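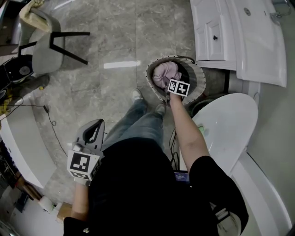

Luzius Zwahlen would rather we stopped folding cloths before they go to the wash. His note, left on the bench at 8.40, says a folded cloth comes out of the machine with the crease still dirty, and that the stack sits so tight in the basket that any damp one at the bottom starts to smell by the afternoon. He wants everything shaken once and dropped in open.

April, workshop notebook, Statemcombe. Laundry and cloths.

I tried it his way this morning and I think he is right about the smell, less sure about the crease. The pale cloths went in open and pushed down by hand. Open cloths take up a lot more room. The round fabric basket has soft sides, so it gives a bit when you press, but it also leans if you push from one side only. Best to press down in the middle and then work the corners in from the rim. A corner left hanging over the edge gets caught when the next person picks the basket up and you end up with a trail of cloths across the tiles.

Weighed before going down to the machine, cloths only:

Pale load, open: 1,546 g
Dark load, folded as before: 2,451 g

Not a fair comparison, as the dark load had the two bench covers in it. Will do the darks open next time and leave the covers out. For reference, the last mixed load we ran before splitting the colours was 3,895 g, and that was too much for the Clanik. It spun, but the cloths in the middle came out heavy and one of the pink ones had picked up a grey cast which has not shifted since.

Washed the pale load at 40 on the short programme. Half the usual powder. Rinse looked clear. The cloths felt less stiff than last month's, which could be the powder or could be that they were not packed so hard. I changed two things at once, so can't say. Should have known better.

Sorting. At the moment we sort at the machine, which means tipping the whole basket out on the floor and going through it. I would like to sort at the basket instead. Proposal, until someone thinks of a better one:

Pale cloths (pinks, creams, white) in the round basket.
Darks and anything with oil on it in the lidded bin by the back door.
Polishing cloths stay out of both and go in the paper sack. They shed for the first few washes and the fluff gets on everything.

Oily ones must not go in the fabric basket at all. The lining is the hard part to clean. I did the lining of the old one in February with warm water and a nail brush and it took most of a lunch hour, then needed two days upside down before it was dry enough to use. The patterned rims also hold dust in the weave. A dry brush gets it out, a wet one pushes it further in.

Baskets. We have been talking about a second one for ages. Apaza do a round one and a square one, both with a lining that unties and lifts out. The square one would sit better against a cabinet but it has stiff corners and I suspect we would all be kicking it. Luzius prefers round, on the grounds that you can turn it with a foot. I have no strong view so long as the lining comes out. Asked for a price on one of each – no reply yet.

Chairs. Please don't leave cloths over chair backs if they are meant for the wash. A cloth on a chair could be clean and airing or dirty and forgotten, and I picked up two last week that I had to smell before I could decide. If it is airing, put a peg on it. If there is no peg I will take it for dirty and it goes in the basket. Pegs are in the jar next to the sink.

Drying. Rack in the corridor held the whole pale load with space between the cloths. Put out at 11.15, most of them dry by 15.30 with the window open a hand's width. The thick ones needed longer along the hem. Turned those over and left them for the evening. I would not bother with the heater for a load this size.

Folding after drying is another matter and I am still for it. Thirds, then in half, stacked with the fold towards you so that one can be pulled without dragging the rest out. Luzius rolls his. Rolled ones do fit the narrow drawer, but they come undone and then nobody wants to roll them again. We agreed to leave it: folded in the cupboard, rolled in the drawer, no further discussion.

Porkum came back about the laundry service. They would collect once a fortnight and bring everything back pressed. Their smallest contract is well over what we get through, and they won't keep our cloths separate from other customers' unless each one is labelled. Sewing labels on all of them is more work than washing them. I have said no for now. Might be worth asking again if the bench covers go on needing a wash as often as they have this spring.

Things still open:

Darks, open, without the covers. Weigh first.
Pale load again with full powder, to see which of the two changes made the difference.
Grey cast on the pink cloth: soak overnight in soda, wash alone. If it doesn't lift, it goes to the floor cloths.
More pegs.
New paper sack, the old one has split down the side. I have put it inside another one for the time being.
Chase Apaza about the lining, and ask whether it can be bought by itself.

Added 16.50: one of the thick cloths has a pulled thread near the corner, a long loop. I snipped it close and it seems to hold. If you find more like that, put them to one side on the shelf, don't wash them. Someone has also used the scoop from the powder for plaster, so I have washed it and written POWDER on the handle.

Print this page | E-mail this page

Last updated: April

Contact the workshop, Statemcombe | © Statemcombe workshop notebooks | Back to top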